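Budget for a two-arm bench setup, what did I forget?
Posted in Equipment and Purchasing

Zihan Long
I must give a budget for two small arms on one bench, to practise packing school things. My limit is 3,000 dollars without the arms, and I want to order in June. So far I have the frame, the power supplies and one camera. What else costs money?

Domingo Garrido
Spare fingers. Buy more than you think.

Colette Bodin
You forgot shipping. My rails from Laxdal were 336 dollars, and then 118 more for delivery, because long pieces are charged differently. Ask them to cut the rails before sending - it is cheaper to post. I don't know about cameras, sorry.

Solène Sabatier
The small parts are what broke my budget at Vekundale, so I would put them on their own line: brackets, screws, cable ties, longer cables, and the things the arms will handle. Aluminum rail is a good choice for the frame, as you can move everything later. We fixed a wire organizer and a mesh basket to the back rail, and they cost very little. Keep the circuit boards under the front platform behind a panel with ventilation, and write that panel in the budget too. For packing you need objects of different shapes, so a navy backpack, dark blue books, a light blue pencil case and a red tin are enough to begin. Buy 2 of anything that can tear.

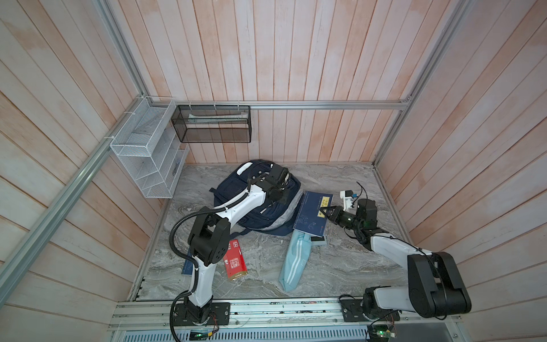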